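Oct 28, 2024

Day whatever of the novel. I have stopped numbering them because the numbers were starting to look like a bill.

Woke early with the sort of resolve that doesn't survive coffee. The target is 1,000 words a day, which I set in a moment of high spirits at the beginning of October, and by ten this morning I had written 50. Twenty of those I like. They concern a bridge. The bridge isn't in the book yet, and neither is the river, but I feel good about the bridge.

The trouble is still Bosilham. I named the town in about four seconds and have been paying for it ever since. It was supposed to be a sleepy place with a ferry, and now everything I put there comes out sounding like an English village where the vicar did it. Then the ferry captain goes to Zenitz over the mountains to sell his boat, and we're suddenly in a spy novel with fur hats. I tried renaming both towns before lunch. I have a list of replacements on the back of the gas bill and every one of them sounds like a cold medicine.

Lunch was crackers standing up. I read the whole first chapter out loud to the kitchen and found that the captain "sighed" on every page. The man has the lungs of a whale. I cut most of them and replaced them with shrugging, so now he has a shoulder problem.

Went through the folder on the laptop afterward to look for the old map of the harbor, and spent an hour in there doing anything but. Three versions of chapter two, all called final. A recipe for lentils. A letter to the water company that is, I have to say, the best thing I've written in years — clear motive, rising tension, a villain. The map never turned up. I drew a new one from memory and put the lighthouse inland.

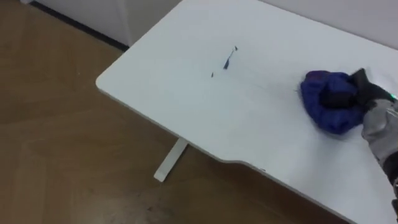
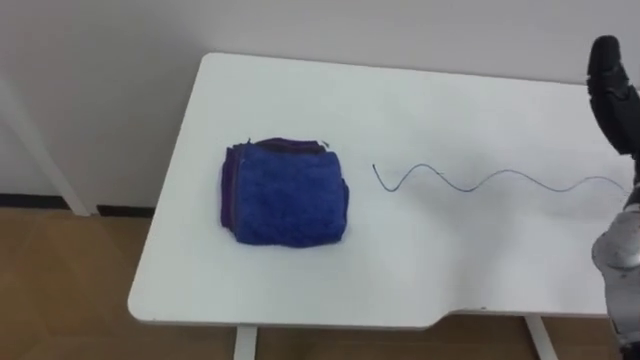
White tabletop, both times. Blue towel on top of the stack in the second.

Around three I went for a walk, on the theory that great writers walk. Great writers probably don't go straight to Dudel for a cinnamon bun and then sit on the bench outside it until their feet get cold. I did overhear a woman telling her phone, "Well, he can have the goat, but he's not having the trailer." I wrote it down on the bag. It's better than any line the captain has spoken so far and I intend to give it to him, even though it means adding a goat.

Came home and added the goat. This took the rest of the afternoon, and I can report that a goat changes a book. It has to be somewhere in every scene. If it's on the ferry, someone has to be holding it, and if they leave it behind in Bosilham, the reader is going to sit there worrying about it for two hundred pages instead of following the inheritance plot. I left it on the dock tied to a post, felt terrible through dinner, and went back and put it on the boat.

Evening: wrote a long scene in which the captain's sister finally tells him what happened to the money. I have been saving this scene for weeks. It came out at a page and a half, and she mostly talks about the goat.

The notebook is nearly full, by the way, so I ordered another from Cai, same green cover. They only sell them in pairs, so I now own enough blank paper for a trilogy, and I could feel it judging me from the order confirmation.

Final count at bedtime, 1,000 on the nose. I did get there by describing the ferry's rigging twice. Ferries may not have rigging. I'll look it up in the morning, or I'll have it catch fire before anyone gets a good look at it.

To do tomorrow: find out how much a goat eats. Move the lighthouse. Answer the water company, who have written back, and at length. Their second paragraph is good, I'm sorry to say. No sighing in it at all.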